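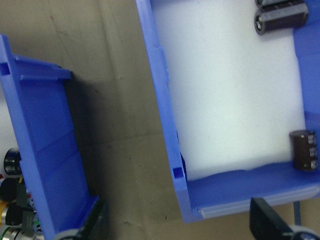 Blick der Handkamera in die Kiste mit den Elkos

Zelle Gundeck, Umbau der Ablage
Liste: Gundov-Technik
Datum: 2025-06-15

Moin zusammen,

zu der Mail von vorgestern, Zitat zuerst, wie es sich gehört:

> Der Greifer setzt bei uns regelmäßig zu tief auf. Kamera
> neu kalibriert, Werkzeugdaten neu eingegeben, Software
> zurückgerollt. Hat jemand noch eine Idee, bevor ich
> Pristley anrufe und in der Warteschleife alt werde?

Legt das Telefon weg und schaut euch den Schaumstoff an. Die Einlage in der Kiste ist weich, die Vorderkante wellt sich, und wer die Höhe am nackten Kistenboden eingelernt hat, fährt die Finger eben in den Schaum. Ich habe dafür im November einen ganzen Abend und das Fehlerprotokoll 644 gebraucht, ihr bekommt es gratis.
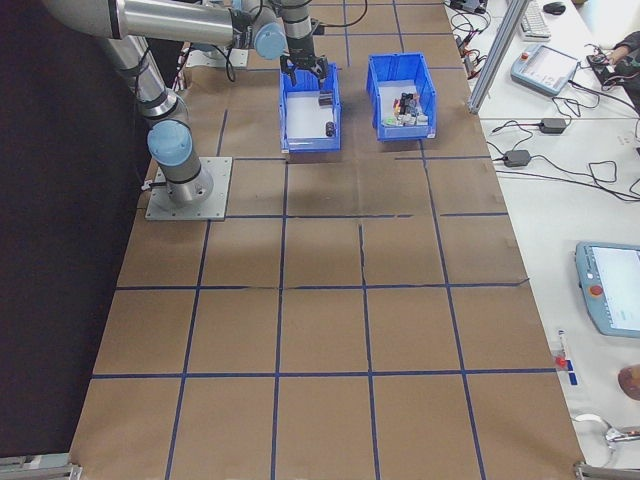 Wie oft muss die Greifhöhe nachgemessen werden?
Nach jedem Wechsel der Einlage und sonst alle 5 Schichten. Gemessen wird auf dem Schaum, an den vier Ecken und in der Mitte, und eingetragen wird der höchste Wert.

Dann das Klebeband. Das blaue Raster auf dem Packpapier ist bei uns die Grundlage für die Stellplätze der Kisten, und Packpapier hat nun mal eigene Ansichten zur Geometrie. Es knittert, es wandert. Wer eine Kiste »nach Raster« hinstellt, stellt sie nach dem Zustand des Papiers von heute früh hin.
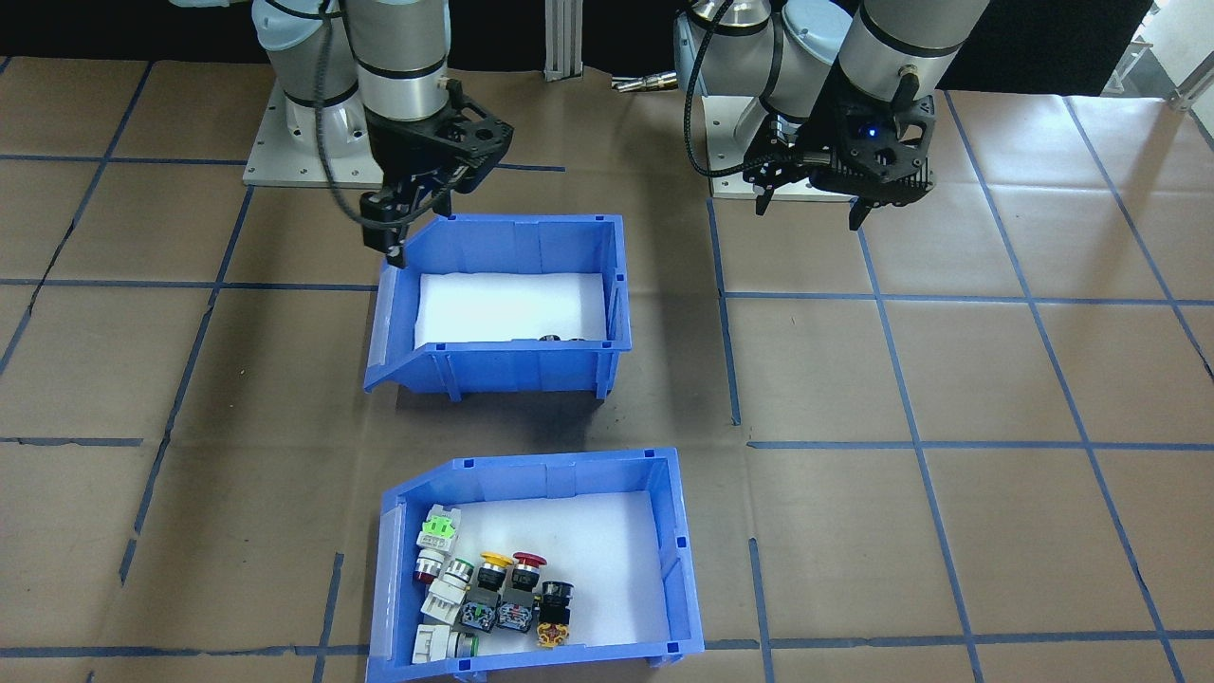 Bei zwei Armen wird das natürlich doppelt lustig, denn beide haben ihren eigenen Nullpunkt und keiner fragt den anderen. Ich lerne inzwischen jeden Arm einzeln auf die Grundplatte ein und prüfe danach das Raster, in dieser Reihenfolge. Umgekehrt habe ich es auch versucht — 6 Millimeter Versatz, mit großer Wiederholgenauigkeit.
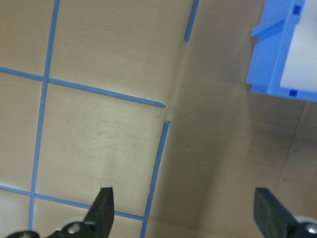 Kann man eine Falte im Papier einfach überkleben?
Lieber nicht, denn der Buckel bleibt und wird durch das Band nur dicker. Bahn lösen, glatt ziehen, neu kleben und die Stellplätze neu einlernen.

Die Fingerschrauben bitte auch kontrollieren, wenn ihr schon dran seid. Die Vorlage von Nakajima für das Prüfblatt liegt im Listenarchiv, Spalte 5 könnt ihr ignorieren, das tun alle.

Gruß aus Gundeck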